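Notes to go with the pictures and recordings from the Drorkurbridge open day, October 2022. Thank you to everyone who came along and asked such good questions - there were far more of you than we had chairs for!

# Starkwood PC strip-down demo

We wanted visitors to watch a robot arm working inside an ordinary desktop computer, cables and all, and to have a go themselves if they fancied it.
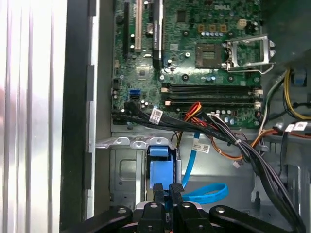 Eusebio Bravo looked after the arm all day and talked people through each run in his usual patient way. He'd spent most of September on the talk, and it showed.

## What's in the folder

- `runs/` - 156 short recordings, wrist and side views together
- `visitors/` - 13 of those again, steered by guests who signed the form
- `notes/` - Eusebio's handwritten remarks, typed up (mostly faithfully)

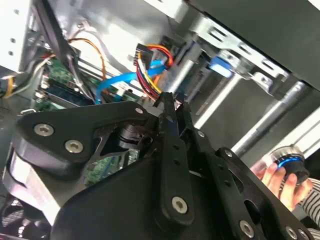
Runs are grouped into 5 sessions, and the fourth is a bit shorter than the others as we stopped for tea. Please read the notes before using anything from session 1, where the clocks on the two views don't quite agree.

## Using the material

Teaching and research are both fine, and we'd love to hear what you make of it. Do mention the Michailidis workshop if you show it anywhere.

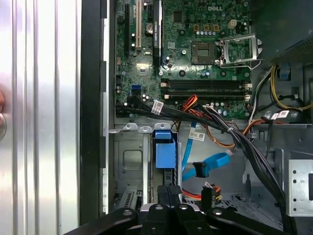 File names follow the old Bukis pattern, so the session comes first and then the run. I know it's clumsy, but changing it now would upset too many scripts.
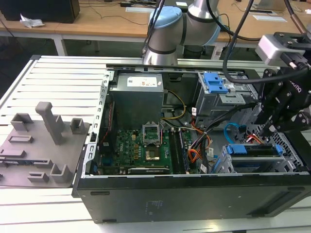 *The open tower on the workbench, with the gripper reaching in from the right.*

Corrections are welcome by way of the issues page.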